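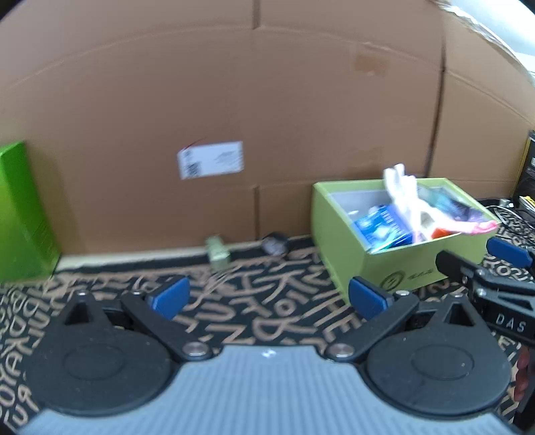

# Planning the budget for two hand-held grippers and a packing task

This page is for a small lab or a small company which wants to record people doing packing and sorting work with hand-held grippers, and must ask for the money before anything is bought. I wrote it after we made our own plan at Tranditz, and I have kept the order in which I would do the steps a second time. Prices differ a lot between countries, so I give very few of them.

## 1. Write the task before you write the list

Take one sheet of paper and write what the hands must do. Our first task was "put mixed small items into an open box". With this sentence you can already decide many things: how wide the fingers must open, how heavy the items can be, and whether one gripper is enough.

For packing I recommend to plan for one pair per station. One hand steadies the box or holds a flap and the other hand places the item. If your budget allows only one gripper, choose a task which is honest for one hand, such as moving blocks from a tray.

## 2. Divide the request in two parts

We use one part for equipment that stays for years and one part for things that will be used up. Our finance office at Grendia asked for exactly this division, and it made the later questions much shorter.

Equipment:

- the grippers, as a pair
- cameras and mounts, if they are not in the gripper price
- a computer for storage, and a second disk for the copy
- chargers and power supplies

Used-up things:

- finger pads
- screws and pins for the linkages
- cables
- boxes, packages and small objects for the task
- cloths and cardboard for the work area

The second part looks small, and for this reason people forget it. We forgot it in the July request and had to write a supplement.

## 3. Ask the supplier these questions

Please send them by email and keep the answers with the quotation.

- Are the finger pads sold separately, and in what quantity?
- Can I replace the pads myself, and with which tool?
- Is the camera calibrated before delivery?
- Does the price include the software licence, and for how many months?
- Who pays the shipping if a unit goes back for repair?
- Are left and right units the same part, or must I order both?

We compared offers from Palma and Stiltura. The cheaper offer did not include the mounts, and after we added them the difference was only $139.

## 4. Calculate the spare parts

Pads are soft and they touch everything, so they are the first part to wear. For one station we planned 5 spare sets of pads and two spare cables. It is too early to say if this is correct for everybody. Make a line in your table for each spare part, even if the number is zero, so that the reader can see you thought of it.

## 5. Plan the work area

You do not need a special table. The floor with a cloth can be sufficient, and large cardboard makes a cheap background. Collect boxes in different colours and sizes, and items with different surfaces: shiny packages, soft plastic things, small hard blocks. A patterned cloth with letters costs nearly the same as a plain one, and it is useful to have both kinds in the cupboard.

Put 19 objects on the first shopping list, not more. You will learn in the first week which ones are too slippery or too flat for the fingers, and then you can buy the second group with better knowledge.

## 6. Count the hours of people

Hours are the largest cost in our table. Include the time for:

- setting up the area and putting it back after each recording
- practice with the grippers
- checking the files
- charging and small repairs

I suggest one paid practice day for each person before the real recording starts. Write it as its own line. If it is hidden in "recording", somebody will cut it.

## 7. Leave a reserve and set a review

Keep a part of the money unassigned until the first station has worked for one month. Then open the table again, write the real cost beside each planned cost, and only after this order the second station. Our review is filed in the same folder as the quotations, under the name of the station.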